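Ashok Vishwakarma
Friday, May 22, 2026

Thread on household chores and whether machines can do them yet. Short version: some of them, slowly, on a good floor. Long version follows.

The task I keep coming back to is picking things up off the floor. Socks, pens, bottle tops, the odd receipt. It looks like the easiest chore in the house. A toddler can do it, and a toddler can't load a dishwasher.

It splits into four jobs: notice the thing, get to it, get hold of it, put it somewhere sensible. The last gets left out of most demos. Putting a sock in a box is solved. Knowing it belongs in the wash and the receipt belongs in a drawer is still mostly a list someone typed in.

Noticing is better than it was. Two years ago a patterned floor would set off false finds all day. A brown mark in a tile and a brown crumb on a tile give a camera much the same pixels. Depth helps with a bottle top. It does little for a receipt lying flat.

Parallel jaws are still what most people fit. Two flat faces, one motion, easy to model. They are good on anything with sides. They are poor on anything thin against a hard floor, where the tips have to get under an edge that is hardly there.

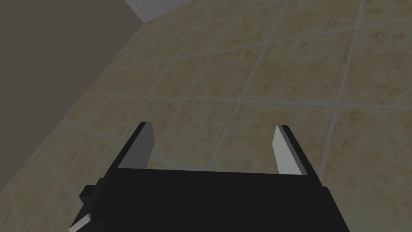

Hard floors also punish height error. On carpet you can be a few millimetres low and the pile gives. On tile the fingertips hit, the arm faults or the object skates off. Grout lines are worse, as a tip can catch in one on the way across.

The usual fix is compliance – let the wrist give a little and drag the object until it meets something. People do this too. Watch someone pick up a coin and they will often slide it to the edge of the table first. On a floor there is no edge, so you use the skirting board or a second finger.

I spent the spring on the Illow benchmark, floor pickup section. 2,740 attempts in simulation, mixed objects, tile and board. Socks and bottles went well enough that I stopped watching. Cards, receipts and flat keys made up most of the failures.

Then there is the step from simulation to a real room. We took 50 of the same setups into a test flat in Prellerberg. The order of difficulty held up: what was hard in simulation was hard in the flat. The success rates did not hold up, and the gap was widest for anything that bends.

Friction is the main suspect. In simulation a tile has one number for it. In a kitchen it has one number by the door, another by the cooker and a third wherever someone last mopped.

Shop floors are a different matter. Kárason has a pilot clearing dropped packaging from aisles after closing. The floor is flat, the lights stay the same and everything picked up goes in one bin. That removes most of the fourth job, and the machine can take all night.

Speed is the part I would press any seller on. Puvora quotes a time per item, but as far as I can see it starts once the arm is over the object. Add the driving, the looking and the retries and you get a different figure. Ask for items per hour in a room they haven't seen.

Where I'd put things today. Vacuuming – done for years. Clearing large soft items off a clear floor – workable if you're out at the time. Flat and thin items – not yet. Sorting what has been picked up – only if you have told it what you own.

Several people have asked about suction. It works on a receipt, sometimes, and hardly at all on a sock. Carrying both tools is sensible but adds weight at the wrist, and then you need a bigger arm, and then it no longer fits beside the fridge.

Next round of runs is in June. Same objects, softer fingertips, and I'm adding a wet tile condition. Will post the failure table with it, including the keys.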